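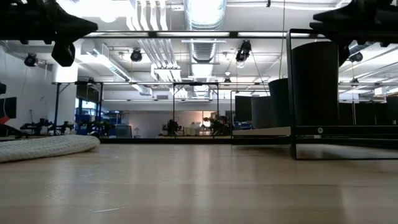
The two-gripper table at the Corklow lab, with the knitted cloth on the left and the black bins on the right.

We got to Corklow a little after the doors opened on Wednesday and went straight through to the big hall, which I'd been looking forward to for weeks. It's a huge room! High open ceiling, a fat silver duct running down the middle, lights in long rows, and motion-capture cameras hanging up there pointing down at the work. More arms stand farther back, inside a big dark rig, and I could have spent the whole visit just wandering between the benches.

Our group was sent to the cloth table first. The project is called Gurex, and the question behind it is one I had never thought about: when a robot has two hands and a soft thing in front of it, how does it decide where to grab? A mug has a handle. A bunched-up knit has no obvious place to start, and it looks different every time you put it down.

The older way, as they explained it, was to have the software work out the full shape of the cloth before either arm moved. That's slow, and it goes wrong with loose knits, where the holes confuse the shape estimate. The Gurex method skips most of that. One gripper takes hold of any edge it's fairly sure of and lifts a little, and the system looks again. The second gripper then picks its own spot using what the first lift showed. They call the lift a "question pull," and I love that name.

The model learned from 1000 recorded pulls, all done by people steering the arms by hand. I expected a much bigger number and said so. The answer was that the pulls were chosen carefully, with the awkward starts kept in (rolled, twisted, folded under), and that adding more easy ones had hardly changed the results.

Now the part I wrote down. In their latest test they ran 20 tries on a cloth the system had never been trained on. It failed on 3, and 2 of those were the same mistake, where both grippers chose spots too close together and the cloth just slid around between them. They showed us the failures on a screen before they showed us any of the good runs, and that won me over completely. Someone in our group asked if a plain rule about minimum distance would fix it. They've tried one, and it helps with big cloths but gets in the way with small ones, so it's still open.

After that we had coffee and a short talk on Estetti, the sorting project, which I followed less well (my notes say "bins, weight, ask again" and I can't read the rest). The Najafi group had a poster up near the door about gripper fingers, with sample pads you could squeeze.

If you go to the next open day, do the cloth table early, while there's still space to stand close, and bring a question about the second grasp. They were happy to talk about it for as long as we stayed.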